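# The Care and Feeding of a Machine That Tidies Up

The sorting cell at Nanenholm has one arm, one gripper and a small camera bolted to its wrist. It also has a logbook, which is the part worth reading. Someone has written "left finger again" on page after page of it, in three different colours of ink.

"The left finger is a known personality," says Mirjana Dumitrescu, who inherited the cell in February along with a drawer of hex keys and no instructions. The arm picks toddler bricks off a stone surface and puts them in plastic bins by colour. It is a job most households fob off on the toddler.

The arm itself needs very little. It was bought second-hand from a packaging outfit called Kesix and had already spent years putting jars into cartons, and it seems to regard retirement in the toy trade as a fair outcome. Once a month Dušan Popescu wipes down the joints, listens to each one turn and writes "fine" in the book. He has a good ear. In the spring he heard a wrist bearing going a fortnight before anything showed up in the readings, and was unbearable until winter.

The gripper is another matter. Its two fingers are black, tapered and come to a point, a shape that suits getting in among a heap of bricks and also suits getting knocked. Every 2,000 picks they come off. The mounting faces are cleaned, the screws go back in with a dab of threadlocker, and the pair is closed on a steel shim to see if the tips still meet. If they don't, the left one is loosened, nudged, sworn at and tightened. Gerrit Kramer, who drew the fingers in the first place, maintains that they are identical. He has been shown the logbook.

Then comes calibration. The camera rides on the wrist, so it has to be told precisely where it sits in relation to the fingertips, and it has to be told again whenever anyone has touched either. The routine takes 46 minutes and involves the arm peering at a printed grid from one angle after another, like a man choosing spectacles. There used to be a quicker version. It left the gripper closing with great confidence on the air beside the brick.

What the cell has never had is an easy surface. Vision people like a plain grey mat. Nanenholm's founders liked marble, and they bought a lot of it, a reddish-brown stone with white veins running off in every direction. It's polished, too, so the lights bounce. Early on, the software would find an edge in the floor, decide it belonged to a brick, and send the arm down to collect it. Živko Matić spent the better part of a season on this. His fix was to photograph the bare stone under every lighting setting they had, 142 shots in the end, and teach the system what to ignore. A colleague offered to buy him a mat for eleven dollars. He says the offer came too late to be kind.

The bins get more attention than you'd expect. Findetti, the firm that supplied them, rounds its corners generously, which is pleasant to the hand and gives a depth camera very little to hang on to. A bin that creeps a finger's width during a shift means bricks landing on the rim. So the morning check, done at seven with coffee in the other hand, goes bins first, then fingers, then lens. The lens gets a cloth. Mirjana has a rule about which cloth, and has hidden it.
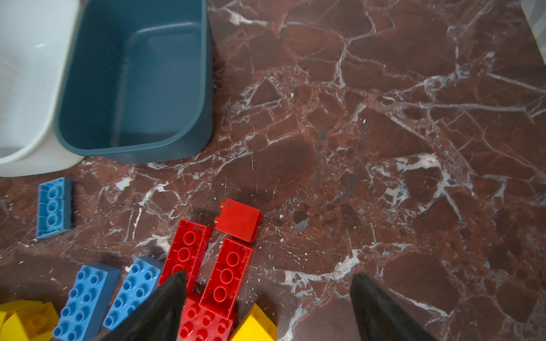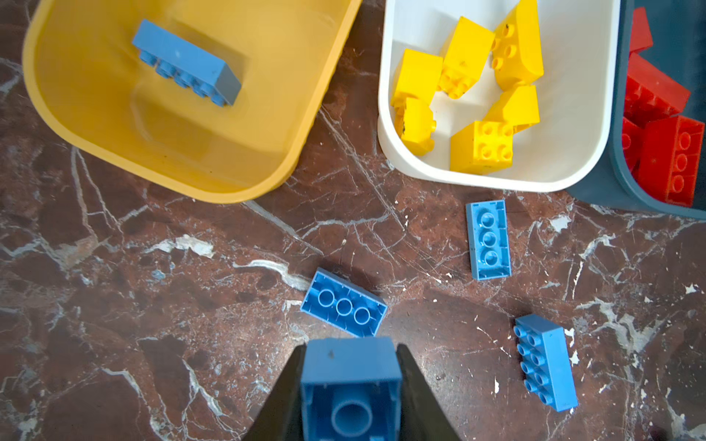
*Photos: Nanenholm sorting cell, wrist camera*

Bricks that land upside down are the ones that test a new finger setting. The hollow side has thin walls, and the grip has to land square on them or the thing pivots and drops. Tetteh Fiadzo, who runs the acceptance trial after each rebuild, makes a point of tipping plenty of them in that way. He did it all through the last one, when the fingers had been replaced outright with a pair machined by Zuccaro, and stopped the trial twice to have the left one reset.

The new pair cost more than the old and went on with the same four screws. At last reading the counter stood at 3,945 picks, which puts the second service nearly due. Dušan has the shim out on the bench already. The logbook has a fresh pen tied to it, green this time.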